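Folding the green one. A thread on soft cotton tops, long folds and how I've been doing the wash pile this summer.

1/ I've been sorting out how I fold clothes since November. I'm up to the soft green things now, which are the ones I put off. They're hard to get flat and they don't stay that way.

2/ Same white table for both of these. Crumpled up in the corner in one, folded longways in the other.

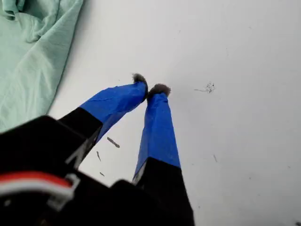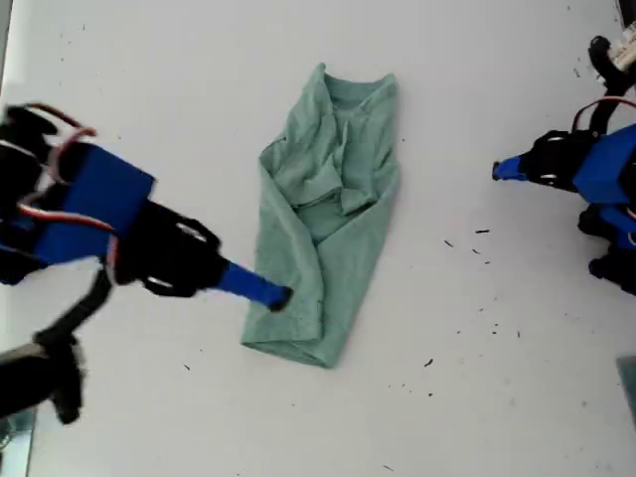

Thread last edited Wed 20 January

3/ Start with the colour, as people always ask. I call it mint. The shop I get mine from, Grasia, calls the closest one "seafoam" and my sister calls it grey. It depends on the light. On a white table it looks greener than it does on me.

4/ The fold in the second photo is a long fold. You bring one side over so the whole thing ends up tall and narrow. One long edge comes out fairly straight, and that's the edge I care about. If that one's straight you can fix the rest.

5/ The neck end is the messy part. You can see the collar area is bunched up, with a bit tucked down in the middle. Necklines do this. There are more layers there and the ribbing on most tops wants to pull in on itself.

6/ What I do with a neckline like that: put a flat hand below it to hold the body still, then pull the collar away from you with the other hand. Don't pull sideways. Pulling sideways stretches the neck and you'll be looking at it for the life of the shirt.

7/ The hem end is a lot smoother and has a slight curve to it. Plenty of tops are cut with a curved hem so I don't try to square it off. I used to. You end up with a fold that fights you every time you pick it up.

8/ It also gets a bit narrower towards the bottom. If that bothers you, open it up and start with the sleeves again. If it doesn't bother you, keep going – once it's been folded down into thirds the difference ends up on the inside.

9/ Soft diagonal wrinkles like those through the middle usually come from folding before smoothing. I do it too when I'm in a hurry. One long stroke from the neck down to the hem gets most of them out. Lots of little pats just moves them about.

10/ Someone asked about the fabric. Anything with a fuzzy, towel sort of surface grips itself. Good news is the fold holds. Bad news is you can't slide one layer over another to line it up, you have to lift it and put it down again.

11/ So lift, don't drag. If I had to keep one line out of this thread it would be that one.

12/ A few things on the table itself. I fold standing up, at a table that comes to my hip. I tried the bed for years and the doona moves under everything. The floor is fine for sheets and murder on the knees.

13/ A white tabletop is good for seeing edges but it shows every mark. Mine gets grey smudges and little dark specks all over it and I'm forever wiping it down. A damp cloth does the smudges. The specks come off better dry, with a brush, before you wet anything.

14/ Wipe before the whites go down, obviously. With mid colours like this green I'm less fussy. A quick shake over the laundry tub afterwards and into the drawer.

15/ From long fold to finished, the way I do it: fold the hem end up a third, then fold the neck end down over it. Turn the whole thing over so the neat side is up. It should be close to a square and it should sit flat without your hand on it.

16/ If you file your tops standing up in the drawer, do one more fold in half. Soft cotton won't stand by itself with only the thirds. It slumps over onto its neighbour and then you've got a pile again.

17/ My drawer is 34 cm across on the inside, and I get 11 tops in it standing up. I could push in a few more but then I can't get one out without two others coming with it.

18/ Dividers: I bought 3 of the Lidex ones and use two. They're plain and they stay put. The third is holding up cookbooks in the kitchen and doing a good job of it.

19/ Had a go with a Flondine folding board as well, borrowed from next door. It's fast on business shirts. On soft tops I found it left the neck exactly as bunched as it was when it went on, and I had to fix it by hand anyway. Gave it back.

20/ Question from the replies: should you iron first? I don't iron T-shirts. If you hang them by the hem to dry and fold them the same day they come up flat enough. If they've sat in the basket all week, five minutes on the line in a bit of breeze helps.

21/ Another one: what about things that have been left scrunched up, like the green cloth in the first photo? Pick it up by two corners or the two shoulders, whatever it's got, and give it one good snap. Then lay it down and find the longest straight edge. Don't try to flatten a heap from on top.

22/ And yes, you can use the same long fold for tea towels and hand towels. Easier, in fact, with no neck to worry about. Mine go into thirds and then in half, and they live in the old Troncoso fruit crate beside the stove.

23/ Things I still can't fold well: fitted sheets, anything with a hood, and the kids' footy shorts with the slippery lining. I've stopped trying on the shorts. They have a basket.

24/ Jumpers are a different fold altogether, wider and with fewer creases, and they go flat on the shelf. I'll do those when the weather turns. It's 36 degrees here and I'm not getting wool out for anyone.

25/ Next lot is long sleeves. Same table, same long fold, but the sleeves go down the back first. Will add them on the end of this thread so it's all in one spot.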